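4.2 Shooting routines before the game

We were lucky in Hollumbridge, where the clubs let us sit courtside through a whole season of warm-ups and hardly ever hurried us along. Of the 200 players we invited, 144 filled out the questionnaire, and most of them were kind enough to add a good many remarks in the margins. What they cared about most, by a long way, was having a quiet stretch at the free-throw line before the music came on.
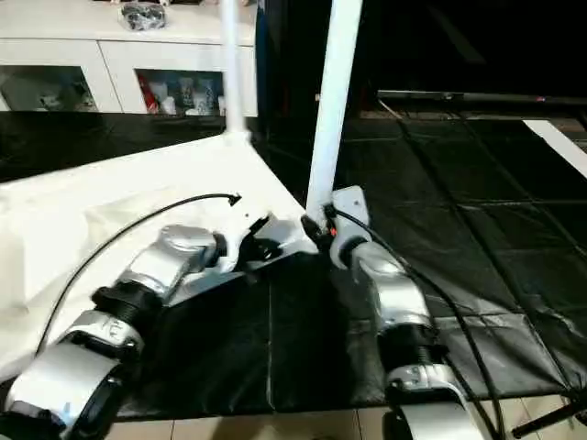
Free-throw form was harder to talk about than we had expected, as players tend to describe a feeling and leave the elbow out of it altogether. We therefore asked them to think about where the arm is held and what it does from there. An arm hanging from a support and reaching downward is the reverse of what a shooter wants, with the support above and the reach below. Players at the Linell gym took to this comparison quickly, and we kept it for the later interviews in May.

The 15 minutes set aside for warm-ups at Draleo home games were seldom used in full (late buses, mostly, and once a missing rack of balls), and players with a fixed routine told us they simply shortened it.
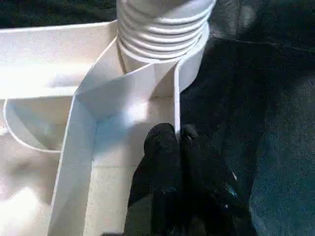

One respondent objected that a shortened routine is no routine at all, and that she would sooner skip it and shoot cold than rush through half of her usual shots. We have a good deal of sympathy with this view, and we return to it in Section 5.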